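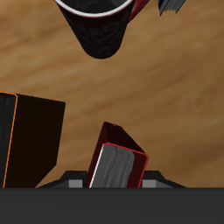 Foldale lab starts collecting book-handling runs in simulation

FLASTADTON, 11 Apr 2024 - Tokarz, the small robotics outfit on the Foldale site, has begun gathering examples for a system meant to learn how to pick up books and put them where they belong. All of it in simulation for now. No real arm until June at the earliest.

First batch is in: 405 runs, each one a person steering a simulated gripper over a wooden tabletop with books and a mug on it. The red book between the fingers is the sort of grasp they want lots of. Upright, pads on both sides, a second book standing close enough to get in the way.

Kwame Osei runs the collection. He said 80 of the 405 have been thrown out already, mostly for slow starts or an operator changing their mind halfway.

"If the person dithers, the model learns to dither," Osei said. "We'd take a short clean run over a long messy one any day."

Operators work in 30 minute shifts, then swap. Five of them trained up so far. Table layout gets reshuffled between runs, so do the book colors and the grain of the wood. The mug moves too. Osei said the mug matters more than people expect, a system that has only ever seen books tends to get lost when something round turns up.

The learning software, called Jadon, takes the view from the gripper plus the moves the operator made. It hasnt been trained on the full set yet. An early try on part of the first batch gave mixed results, Osei said, with the fingers closing too early on thin books. Thicker ones went better. More thin-book runs are being recorded this week to even things out.

Library staff in Flastadton have been asked what they would want from such a machine. Returns carts, was the main anser. Shelving came second.

Tokarz plans to release the cleaned runs once the second batch is checked. No price or license given. A visit day at the Foldale site is planned for June, details to come.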